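The woman who runs the Lakthorpe repair room has been there since it opened in the back of the old Tavbridge bus office. She asked me not to print her name. "People know where I am on a Friday," she says.

She took up mending clothes at 30, when her coat lining went and a tailor quoted more than the coat had cost. She learned from library books and got it wrong twice. "The first lining was in upside down. I wore it all winter."

The room opens two evenings a week. Last year 291 items came in and 158 of them were trousers. Zips are the commonest fault – then pockets, then hems. 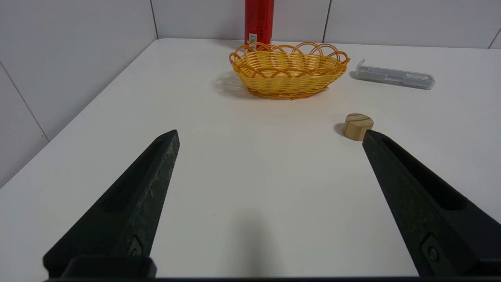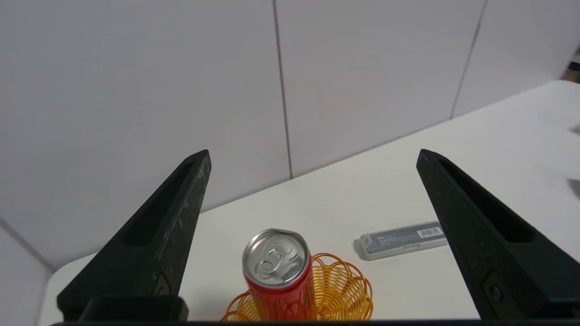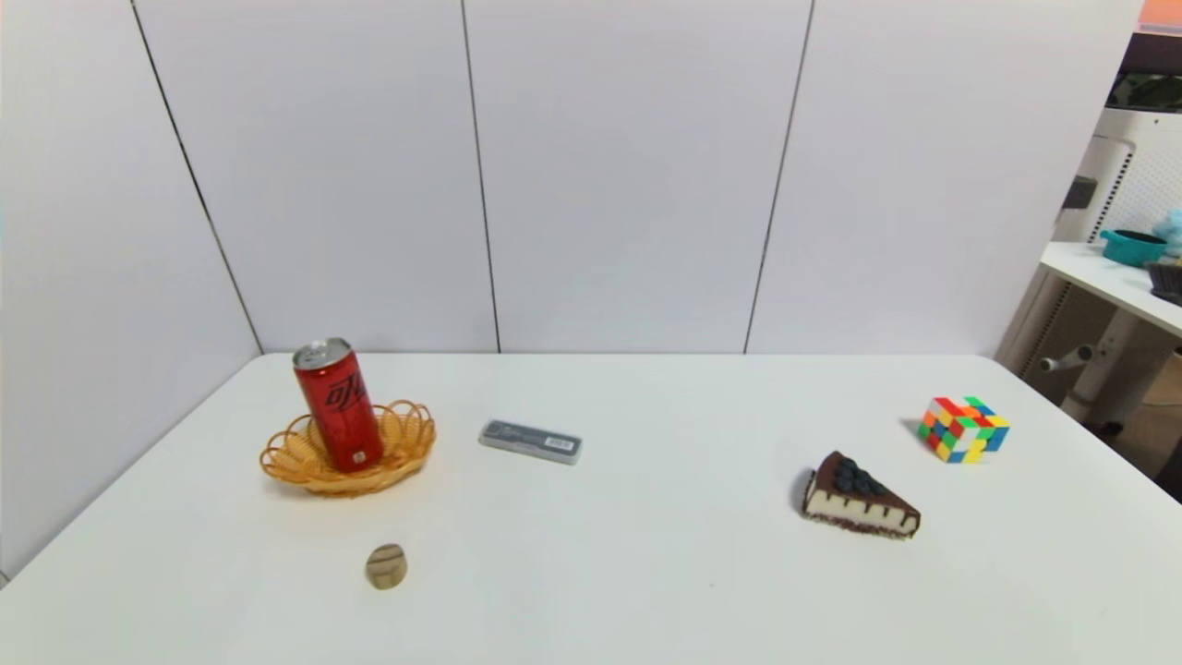
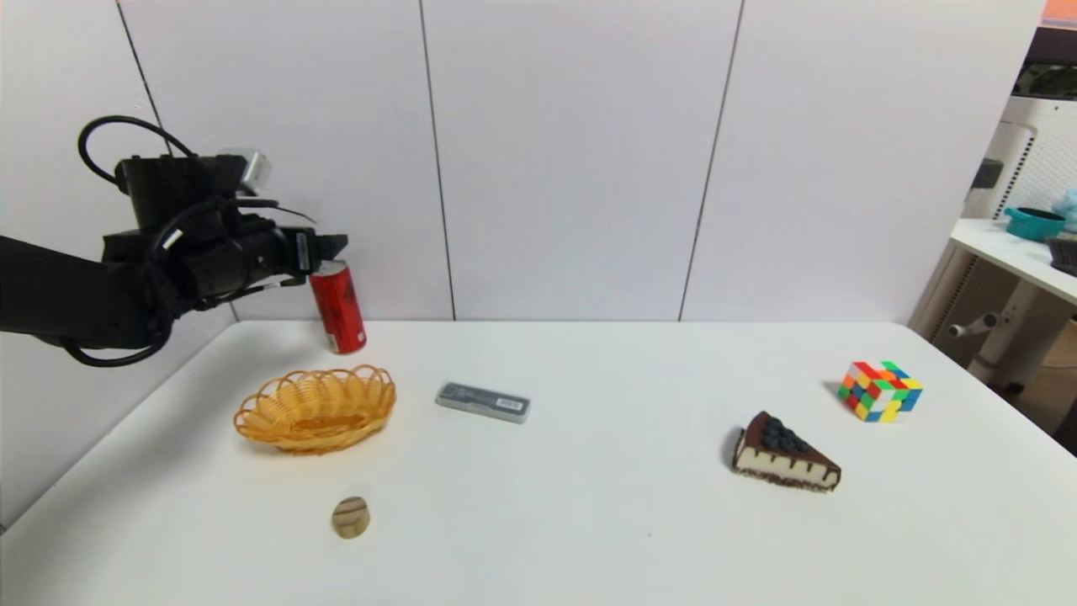
A white table features in all four photos.

She charges for thread and nothing else. A local shop, Turalico, lets her have ends of rolls, and those go on patches and pocket bags.

I asked what she turns away. "Wetsuits. And anything that hasn't been washed." Leather she will look at, but she sends most of it to the cobbler at Bañez, two streets down.

Does she think people mend more than they did? She isn't sure. Younger visitors want to learn the stitch themselves, she says, while older ones tend to leave a bag and come back for it. "My mother darned because she had to. She'd have bought new socks every week if she could."

The room is shut for most of August and opens again when the schools go back. She has a pile of her own to get through first – the coat is in it, and it needs another lining.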